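Three weeks with the Tolteo hand-held gripper kit

I bought the Tolteo kit in April after putting it off for most of the winter. It cost me 1,210 dollars with the wide-angle camera included. The version with the second hand unit is 2,287, and I couldn't justify that for a one-person shop.

Setup took an evening. The printed guide is short and skips the part where you pair the camera with the recording software, so I ended up writing to support. Zahira Halim answered the next morning with a link to a newer guide, and after that it went fine. If you order one, ask for the newer guide first.

The grip itself is comfortable for short stretches. After an hour my wrist gets tired, mostly from the weight sitting forward of the hand. Marleny Pacheco tried it at my place and had the same complaint, and her hands are a lot smaller than mine. The strap could use another notch.

My test job was simple: pick up a cup, move it, put it down, start over. I recorded 700 runs of that. The software threw out 2 of them for lost tracking, and both times I had turned too fast. I expected worse. Plain tabletops are supposed to be hard for this kind of tracking, and the manual tells you to leave a few things lying around so the camera has something to hold on to. 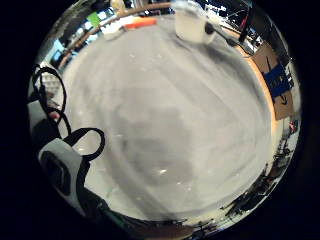
Cables are my main gripe. They are stiff, they are longer than they need to be, and they come with nothing to tie them down. I now run mine up my sleeve with a strip of hook-and-loop tape, and I'd like to see a couple of clips in the box at this price.

Files export quickly and the folder names make sense. I sent a batch to Arturo Orlandini, who trains on a different arm than I do, and he had them loaded the same afternoon.

I'm keeping it. I still want to compare it with the Rusemell kit, which Milagros Sotelo has offered to lend me, and I'll post those notes separately once I've put in the same number of runs.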